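Skiltemine Help
Teaching Sessions: Frequently Asked Questions

Last updated 5/16/26

These are the questions that land in our inbox most weeks, along with a few we wish would. They cover demonstrating tasks to a two-arm bench, whether you're steering the arms from the operator's chair or moving them with your own two hands. If your question is about billing, parking or the coffee, those are separate pages, and the coffee page is mostly complaints.

Do I need to know how to program?

No. You need to know how to do the task, and you need to be able to do it slowly without sighing into the microphone. (The microphone is off by default. We turned it off in May, for everyone's sake.)

What's the difference between hand guiding and remote control?

In hand guiding, you take hold of the arm and walk it through the motion yourself. It's good for one arm and one job: wiping, pressing, pouring, putting a lid on. In remote control you sit at the Potaner station and move a pair of small leader arms, and the big ones on the bench copy you. Anything that needs both arms at once should be done by remote, unless you have four hands, in which case please get in touch.

Which tasks make good first lessons?

Short ones. Picking something up with one arm while the other holds a tool is plenty. Moving an object from the table into a container is plenty. New operators always want to start with folding a fitted sheet, a task most humans have never completed either.

How long should one demonstration be?

Aim for 15 seconds or so of purposeful movement and stop when the task is done. There's no prize for a victory lap. If you wave the arms about at the end, the robot will learn to wave its arms about at the end, and you'll be the one explaining it to your supervisor. 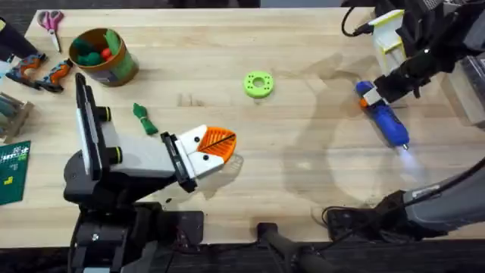 Can I use both arms at the same time?

Yes, and for most bench tasks you should. What you shouldn't do is forget about one of them. The idle arm is recorded too, including the bit where it drifts sideways while you squint at the other one. Park it somewhere sensible, with the gripper open, and leave it there until it has a job.

Do I have to tidy the bench first?

Clear the space you're working in. The rest can stay roughly as it is. A bench with scissors on it and a tub of odds and ends at the back is what the robot will meet in real life, and a model that has only ever seen a spotless table tends to fall apart at the sight of a pen. That said, take your lunch with you.

Should I put everything back in the same spot each time?

Please don't. Shift things a little between takes: turn the object, slide it left, move it nearer the edge. People find this surprisingly hard. We once received 900 demonstrations of the same block in the same place at the same angle, and the resulting model was brilliant, provided you never touched the block.

I dropped something halfway through. Do I start over?

Depends what you do next. If you can pick it up again with the gripper, do that and keep recording. A recovery is worth having, and robots drop things too. If it has rolled off the bench, end the take and mark it "failed". Don't reach in with your hand while the arms are live. We mean this one.

Can I practise without recording?

Yes. Choose Rehearse in Odis, our session software, and nothing is saved. The orange banner across the top of the screen tells you you're rehearsing. It's quite a large banner. We still get a message every week from someone who has done their best work of the year underneath it.

Why does the arm lag behind my hand?

There's a small delay between the leader arm and the bench. If it gets worse during a session, close the other programs on the station, then restart Odis. If it's still sluggish, check whether you're moving faster than the speed limit in your session settings. The arm isn't tired. It's obeying a rule you ticked.

The gripper won't hold my object. Is it broken?

Almost never. Try these before you write in:

Come in squarely, so both fingers meet the object at the same time.
Close more gently. Soft things squash and then squirt out sideways.
Hold tapered things at the thicker part.
Check that the fingertips are seated properly. Mismatched fingertips are fine as long as your session profile says which ones are fitted.

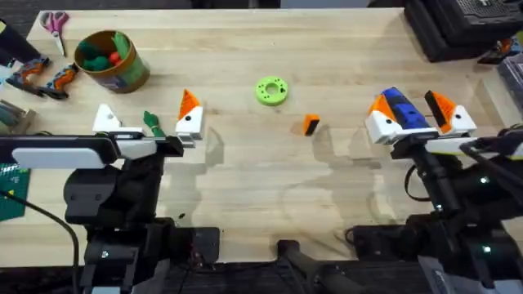 What do I write in the task label?

Say what happened in everyday words. "Pick up the green toy with the left arm" is a good label. "Test", "test 2" and "asdf" are not, though we have a substantial collection of all three. If you changed your mind partway through, label what you did, and leave your intentions out of it.

How many takes do you need from me?

A normal session is 11 usable takes per task. Usable means the task was finished, the label matches and both arms were in view of the bench camera. If you've done that many and still have energy, switch to a different task.

Is it normal to be terrible at this?

Very. Your first session will feel like threading a needle in oven mitts. By the third you'll be fine, and by the fifth you'll catch yourself lining up your fingers squarely with the butter dish. We can't help with that.

Can my kids have a go?

Children aren't allowed at the live bench, which is a pity, as we suspect they'd beat the lot of us. The Toprak simulator runs in a browser and is open to anyone with a login. Scores there are saved to your account, so choose your household members with care.

Who owns the demonstrations I record?

That's set out in your operator agreement, under section 2. The short version is that the recordings belong to the project you signed up for and your name isn't attached to them. If you want a take removed, send us the session code and we'll delete it. You don't have to give a reason, and "I panicked" has been accepted many times.

What do I do when I'm finished?

Send both arms to the rest position, wait until they've stopped, end the session in Odis and hang up the headset. Leave the objects on the bench for the next operator, who will want them in different places anyway.

My question isn't here.

Use the contact form and include your session code. We reply on weekdays. If an arm is doing something alarming, press the red button first and fill in the form afterwards.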